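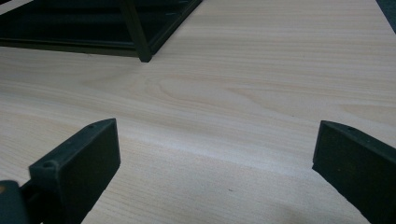 How to get water rings and heat marks off a pale wooden table

Last updated: Monday, August 2, 2021
Print this page | E-mail this page

Every household has a cure for white rings, and most of them are passed on by people who have never tried them. I have tried plenty, mostly on old tables bought for the purpose. Some work. A few make things worse.

1. Find out what the finish is
Dab a little methylated spirit on the underside of the top with a cotton bud. If it goes tacky, you probably have shellac, so keep spirit well away from the good side. If nothing happens, it is likely to be a modern lacquer or varnish. Bare or oiled wood soaks up a drop of water and darkens.

2. Look at the colour of the mark
White or cloudy means damp caught in the finish, and you have a fair chance. Black means the water has got into the wood itself. No paste from the kitchen cupboard will shift that, whatever the label says.

3. Wait
Leave the table alone for 2 days in a dry room. Plenty of faint rings go by themselves, and I suspect this is how mayonnaise got its reputation.

4. Try gentle heat
Lay a clean, dry cotton cloth over the mark. Set the iron low, with no steam and no water in it, and press for a few seconds. Lift and look. Repeat if it is fading, and stop if it isn't after five or six goes. Don't do this on shellac.

5. Rub, but not much
Non-gel white toothpaste is a mild abrasive and that is all it is. So is the Davby ring remover, as far as I can tell, at a good deal more money. Work along the grain with a soft cloth for 30 seconds, wipe off, and check. Veneer is thin - go through it and there is no going back.

6. Wax
A thin coat of clear paste wax, buffed when dry, will even out the shine. It hides a dull patch quite well. It does not mend one.

Apinya Kaewkla wrote to say that walnut halves cured her sideboard. Walnut oil darkens scratches, so I believe her about the scratches. I have my doubts about the rings.

This site uses cookies. By carrying on you agree to our use of them.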